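4. Adding a life story to a memorial page

Before you start: have the dates checked with family. Uler saves as you type, no undo after 20 minutes.

1. Sign in to Uler, open the person's page, press Life Story.
2. Type or paste the text. Limit is 2,891 characters, spaces included. Longer text gets chopped at the end without warning, so check your last line.
3. Fill in Born, Family, Work, Service. Leave blank what you dont know. Blank fields don't show.
4. Maiden names go in the second name box. Not in brackets after the surname, the search can't read them.

Note: nicknames are fine, use double quotes.
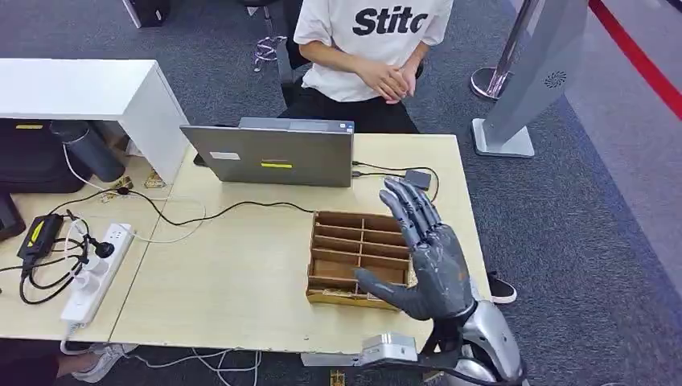

5. Add relatives one at a time. Surviving first, then "predeceased by". Step-children have their own option near the bottom of the list, easy to miss.
6. Press Preview. Read it out loud if you can. Wrong order of children is the complaint we get most.
7. Send to a second family member for approval. They have 5 days, then the link expires and you start again from step 6.

Caution: once approved, the page goes to Nakpan for the printed order of service. Changes after that mean a new proof, allow around 2 working days.

Stuck on step 5? Ask Sorcha Dunne on the family desk. Thai or other non-English scripts, Daranee Somboon, mornings only. Dont send them your pasword, they can open the page without it.

Next: 5. Donations and flowers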